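Windorari Kitchen Arm: Unplanned Stops and Gripper Cable Snag
Student project report, group 6
Authors: Dragica Vlachou, Blagoje Kolev, Amra Ivanov
Supervisor: Valdemar Þorgeirsson
Submitted 2021-05-12

1. Background

The Windorari project uses one arm over a mock kitchen counter. The task is to take a toy food item from a plate and put it in the bamboo drawer, with the cutting board and toaster oven left in place as obstacles. Motion is planned by Stan, our own script, and the gripper is driven through a second program called Ungate.
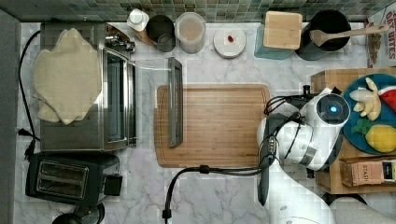
In January the arm began to stop in mid-motion with a joint torque error. The log held 544 runs, and the stops were grouped in the part of the path where the wrist turns over the cutting board. Ungate kept its last command after each stop, so the gripper stayed closed on whatever it held.

2. Fault search

We first suspected the payload setting. Blagoje entered the gripper mass again and repeated the path at 60 percent speed. The stops continued. Lowering the speed only moved the error later in the path. 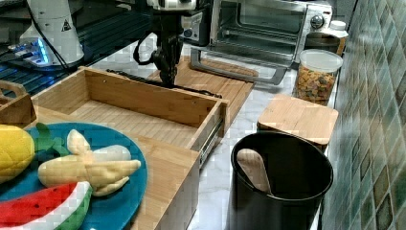
Amra then ran the same path with the gripper cable unclipped and held clear by hand, with a second person at the stop button. No error came up. The cable had been tied too short at the wrist, and at large wrist angles it pulled tight against the joint. Stan has no model of the cable and will plan through such poses freely.

3. Clearance near the oven

A second problem came up during these tests. The board height in the Stan world file was wrong, and on one run the fingers pressed into the board before the torque limit tripped. The board was measured again and a fixed margin added. 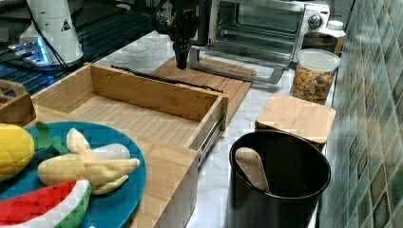
Figure 3. Gripper over the cutting board, next to the open drawer.

The oven door handle is now entered as a separate box – the old file had only the oven body. Drawer position is still typed in by hand, and a wrong value there would not be caught.

4. Changes made

Cable tied again with a longer loop at the wrist. Wrist rotation limited in Stan. Ungate now waits for an operator before it opens the gripper after a stop.
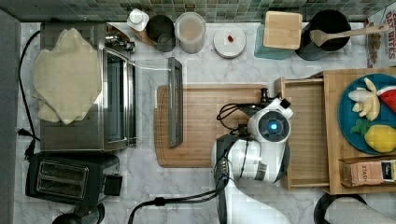 5. Open items

The wrist limit makes some plate positions unreachable from above. Vlasta Perić has suggested a cable guide, which we have drawn but not printed. The torque log also overwrites itself after 4,000 lines, so the earliest stops are lost and we can't say on which day the fault began.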